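Why Do Zippers Get Stuck?

You are late. The bus is at the corner. Your coat is zipped exactly as far as your belly button, and it has decided to stay there for the winter.

Before you yell at it, let's find out what a zipper is doing all day.

Teeth, but no biting

A zipper has two rows of teeth, one sewn to each side of your coat. Every tooth has a small bump on the top and a small hollow underneath. The bump on one tooth fits into the hollow of the tooth across from it. Then the next one fits into that one, and so on up to your chin, left, right, left, right, like people folding their hands together very, very slowly.

Once the teeth are locked, you can pull sideways as hard as you like and they will mostly ignore you. Grown-ups trust their pants to this idea.

The bossy part

The piece that moves up and down is called the slider. The little tag you hold is the pull. Inside the slider there is a tunnel shaped like the letter Y. The two rows of teeth go in at the two arms of the Y, and the tunnel squeezes them together so they come out of the bottom as one row.

Going down, the same thing happens backward. A wedge at the top of the slider pushes between the teeth and splits them apart. So one small lump of metal or plastic does two opposite jobs, depending on which way you drag it, and gets no thanks for either.

What goes wrong

Most stuck zippers have eaten something. Usually it is the lining of the coat, which is thin and floppy and likes to wander into places where it wasn't invited. Sometimes it is a thread, or a scarf, or (ouch) a bit of neck.

Other zippers have a bent tooth. If one tooth leans the wrong way, the tunnel can't line it up with its neighbor, and the whole parade stops behind it.

And some zippers are just dirty. Sand is terrible for them. So is whatever was in your pocket in November.

Karlijn Van Wijk fixes coats in a shop in Bresturton, and one Monday she had 11 of them waiting on the rack. More than 5 were school coats. "They pull harder," she told us. "It's stuck, so they pull harder. Then I meet them."

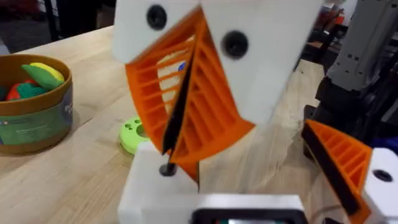 Should you pull harder when a zipper is stuck?
Pulling harder usually drags more cloth into the slider. Move the slider gently back the way it came and tug the cloth out sideways.

If the teeth are only stiff, rub them with the tip of a pencil. Pencil lead is really graphite, a slippery gray stuff, and it helps the slider glide. It also makes gray marks, so maybe don't practice on somebody's white wedding dress.

Try it yourself

Find an old bag with big plastic teeth. Zip it slowly and look into the top of the slider while it moves. Then stop halfway and find the spot where two rows turn into one.

Ask before you borrow the bag. Take the sandwiches out first.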